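Shared Workspace Electrical and Fire Walkround: Checklist With Comments

Site: Bultstead, ground floor office and bench area
Done: July, after the 4 pm tidy-up
Sheet version: 2

Marks used: OK, FIX, ASK, N/A. Comments are mine and are longer than the form wants. The form gives one line per item, and one line is how we got three years of OKs.

1. Way out

Main exit route clear: OK
Clear at the time I walked it. The sheet does not ask what it looks like at 10 in the morning with deliveries in, and I have my doubts.

Rear exit opens without a key: FIX
It opens, if you lift it and lean. Previous sheet says "opens freely". I would like to meet the person who found it free. Hinge side has dropped and the bottom edge is scraping the sill.

Exit signs lit: OK

Assembly point known to staff: ASK
I asked at the bench and got the car park. I asked in the office and got the bus shelter. The plan on the wall says the bus shelter, but the plan also shows a staircase we don't have.

2. Sockets and leads

Plug tops undamaged: FIX
Kettle plug has a crack across the back. Taken out of use, label on it. Somebody will take the label off, so I have put the kettle in the locked cupboard as well.

Extension leads not daisy-chained: FIX
One four-way running off another under the long desk. The lower one is rated for less than people think. Nearly 4000 watts if the fan heater and the heat gun go on together, on a lead that should never see that.

Leads not run across walkways: OK
Rubber cover strip in place. It curls at one end and will be a trip hazard by winter.

Test labels in date: ASK
Most have a label. Whether a label means a test is another matter. The Kisero contractor's list shows 523 items for the whole building, and I find it hard to believe that many were opened up and looked at in one visit. Have asked for the actual readings. A list of ticks won't do.

3. Heaters and hot tools

Fan heaters have tip-over switch: FIX
The one marked Vedberg doesn't cut out when tipped. It is 2000 watts and was parked beside the paper recycling. Removed.

Soldering irons in stands: OK

Hot tools switched off at the wall at close: ASK
Everyone says they do it. There is no sign-off sheet, so I can't mark it OK on the strength of everyone saying so.

4. Extinguishers and alarms

Extinguishers on brackets: FIX
The CO2 one by the bench is on the floor holding a door open. This was on the last sheet too, marked "advised". Advice has been given. Bracket needed, and a proper door stop.

Gauge in the green (water and foam only): OK

Right type beside the right risk: OK
Now that the CO2 one is accounted for. A water extinguisher had been hung next to the fuse board and I have swapped it over.

Call point tested: OK
Sounder heard in the office. In the bench area it was faint with the extractor running. The form has no box for "faint", so I am writing it here.
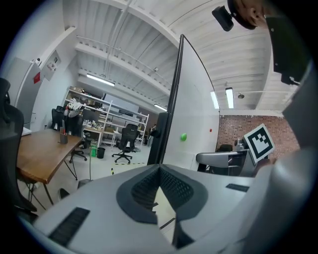 Does a smoke detector with a blinking light count as tested?
The light only shows that the unit has power. It says nothing about whether smoke will set it off, so press the button every week and have the heads checked with test smoke at the yearly service.

5. Storage

Flammables in metal cabinet: FIX
Cabinet is metal. The solvent was on top of it. Moved inside, and the door now shuts only if you push the bottom corner.

Nothing stacked near the fuse board: OK
Cleared by me during the visit, which isn't the same as being clear. Suggest yellow tape on the floor, though I have seen what happens to yellow tape.

Waste taken out daily: ASK
The rota says so. The bin suggested otherwise.

6. Paperwork

Fire risk assessment available: OK
Available, yes. It was written by Mamani for the previous layout and mentions a mezzanine. I would not rely on it for anything past page one.

Drill held in past year: ASK
Recorded as held, with no time for how long it took to empty the building. A drill with no time written down is a walk outside.

Follow-up

Rear door hinge and sill: landlord, in writing this time.
Four-way leads: replace with one fused lead of the proper length.
Solvent cabinet door: adjust or replace.
CO2 bracket: on order. I'll believe it when it's screwed to the wall.
Risk assessment: redo from scratch.
Drill: hold one with the extractor running, and write the time down.

Overall result: the form offers Pass or Pass With Comments. I have crossed out both and written Not Yet. Next visit is unannounced.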